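List: Flundora Home Upkeep
Date: 18 March 2023
Subject: Re: White tabletop, matte finish, marks that won't shift

I've been through the archive on this and most of the advice is for gloss tops, so I'll set down what we do with ours. It's a Skestitz table, 200 by 90 cm, matte white, and it stands against the wall in the back room at Sarmiento. It gets used every day. People eat at it, sort mail on it, and put down whatever they walked in with.

Drinks are the first thing. A matte top has a slight tooth to it, and a dark drink left to dry gets down into that. The ring is usually from the base of the bottle, where drips have run down the outside, so wiping the bottle does more good than wiping the table. Cola is the worst of the ones we have around, as the sugar holds dust and you get a gray ring on top of the brown one.

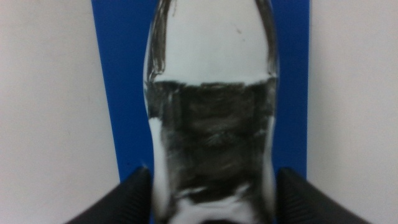 List member, original post: We have had our table since June and I am already sorry about the color. Cola, coffee and shoe marks all show. I have tried dish soap and I have tried a melamine sponge, and the sponge left a shiny patch near one corner. Is there any way to get the matte look back, or should I just cover the thing with a cloth? I would also like to know if other people let shoes anywhere near a table like this. In our house it happens whether I let it or not.

Taking those in order.

The shiny patch is there to stay, I'm afraid. A melamine sponge is a very fine abrasive and it polishes matte surfaces. You can make the patch less obvious by going over the area next to it very lightly so the change is gradual, but I tried that on the older of our 2 tables and ended up with a larger shiny patch. I'd leave it and put something on it.

For ordinary smudges, use a damp microfiber cloth and a drop of dish soap, then a second cloth with plain water, then a dry one. The second cloth is the step people skip. Soap that stays on the surface dries to a film, and the film picks up the next lot of dirt faster. We did this wrong for months -- the table looked worse every week and we kept adding more soap.

Work from the wall toward yourself. The back strip collects dust and the join with the wall collects more, and if you start at the front you only drag it back over the part you've done. While you're there, look at the wall. Pale paint picks up specks at table height and they're easier to get off when they're fresh. Dab them with a barely damp cloth. Rubbing will leave a clean spot that shows more than the speck did.

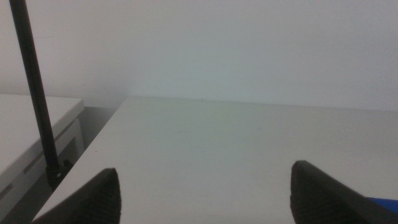
The back of the table where it meets the wall, with a small dark speck just above the join.

You'll see there are still a few faint smudges. I don't chase those. In cool light they hardly show, and in the evening with the lamp on they don't show at all.

About covering it. A cloth is fine if you don't mind washing it. We had one for a while and crumbs got under it, which scratched the top more than bare use had. What I'd do instead is keep one flat sheet of something wipeable and move it to wherever the messy job is. Color doesn't matter for protection, but a strong color helps because people notice it and put things on it. On a white table a clear one gets ignored.

As for shoes, ours end up there too. Someone comes in to change a lace or look at a heel, and the table is at the right height. A dark sole can leave a scuff that looks like a pencil line. A soft white eraser takes off most of those, used dry, with light strokes all going the same way. Brush the crumbs off before you wipe or they'll smear. Gray streaks that don't respond to the eraser are generally wear in the surface itself and no cleaner is going to lift them.

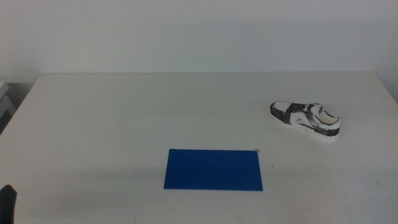
Does it matter which side of a wipeable sheet faces down?
The smoother side should go down, and both the sheet and the table need to be clean first, as any grit caught between them will scratch when the sheet slides.

One more thing, on cleaners. The store in Emavberg sold us a spray meant for laminate and it left streaks on the matte finish that took three goes with plain water to get out. I still have most of the bottle. If anyone on the list has a gloss top and wants it, write to me off-list and you can pick it up from Sarmiento any weekday after lunch.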